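Trays and Plates: Your Questions Answered
Simarico Table Rentals
Last updated 11/2/21

We get a lot of the same questions by phone and email, and I'm always happy to chat, but I know plenty of you are planning a party at eleven at night when the phone is off. So I've gathered up the ones I hear most. If yours is missing, write to me and I'll add it! – Vilja Turunen

What comes in the basic serving set?
Serving trays and round plates, plus the crate they travel in. The smallest set is 6 trays and 23 plates, and the next one up has 13 trays and 40 plates. If your guest list falls in the middle, go up a size. You'll use the extra plates for cake, I promise.

Can I mix the dark trays with white plates?
Please do, it's my favorite pairing. The chocolate brown trays sit nicely on a wood table without shouting, and the white plates brighten everything up. Some folks worry that brown on brown will look gloomy, but once there's food out (deviled eggs, say, or a big heap of strawberries) it all comes together.

Why does my tray look scuffed or dusty?
Dark plastic shows everything, I'm afraid. Smudges and pale scuffs on the flat part are easy to spot on a brown tray when it's empty, especially in good light. Try warm water, a drop of dish soap and a soft cloth first, then dry it right away. Marks that are still there after that are probably wear, and we don't charge for ordinary wear.

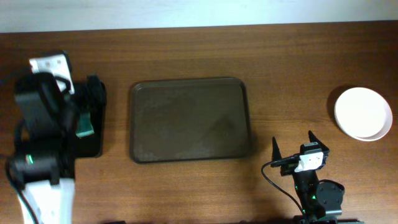 How should I set things out on the table?
Put the tray down first, long sides running with the table, and leave a bit of bare wood around it so people have somewhere to rest a glass. Plates go off to the right if most of your guests will come along from the left. For a crowd, I like a stack of plates at each end.

Do I have to wash everything before I bring it back?
A good scrape and a rinse is plenty. We wash it all again here anyway.

What if I break a plate?
It happens at nearly every wedding in July! Tell us when you return the crate and we'll add the replacement price to your bill.

Do you still carry the Prullow trays?
No, we retired those last year. The Brallance set is the closest in size.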